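News > Research and Funding > Fellowships

Remerham Institute names first holders of the Helmy Fellowships in freshwater science
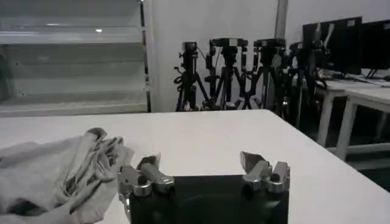 The Remerham Institute is delighted to share the names of the first researchers to receive a Helmy Fellowship, a new award which will support early-career scientists working on the lakes, rivers and wetlands of northern Europe and the Nile basin. The four fellows will take up their posts in September, and each will be funded for a full 38 months, long enough (we very much hope) to see a proper piece of fieldwork through from the first muddy boots to the last set of proofs.

We received 150 applications from 26 countries, and reading them was a great pleasure as well as a fair amount of work for our assessors, to whom we send our warmest thanks. Many of the proposals we could not fund this time were excellent, and we would encourage those applicants to try again when the scheme reopens.

Among the new fellows is Abdelghani Gaber, a sediment chemist who will be joining us to study how phosphorus moves between lake beds and open water during long, still summers. He will divide his time between the laboratories at Remerham and the field station at Sevetti, where the lake has been sampled every fortnight for many years and where the notebooks alone take up most of a wall.

"I first read about the Sevetti records as a student and have wanted to work with them ever since," said Dr Gaber. "It is a lovely thing to be given the time to do it slowly, and to be among people who are quite happy to talk about mud over lunch."

The fellowships have been made possible by a generous gift from the Helmy family, with further support from Cokelia, which will meet the cost of travel between the institute and its partner stations. Fellows choose their own research questions and keep full control of what they publish, and all data gathered under the scheme will be made freely available to other scientists.

A welcome evening for the fellows, with short talks and light refreshments, will be held in the institute library in September, beginning at 6.30pm. Members of the public are warmly invited, as are school groups, and there is no need to book.

Media enquiries should be addressed to the Press Office, Remerham Institute.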